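Two-arm benches get their own rulebook

Pradmont's robotics lab has published its first good practice guide for small two-arm workcells, and it's a beauty - 158 clauses, free to download, written in plain English. Lead author Hajnalka Simon wants every shared handling task signed off by two people before it runs at full speed. Cable routing and handovers get a chapter each, and labs in Zollerville are already trialling both.

Grippers nearly tip to tip, with a wrench held beside them.
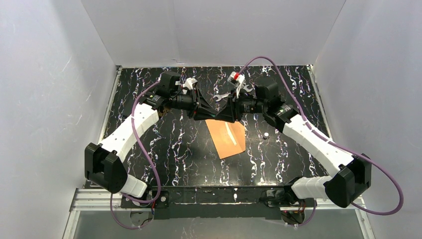
Have your say

Comments on the draft of part 2 close in March.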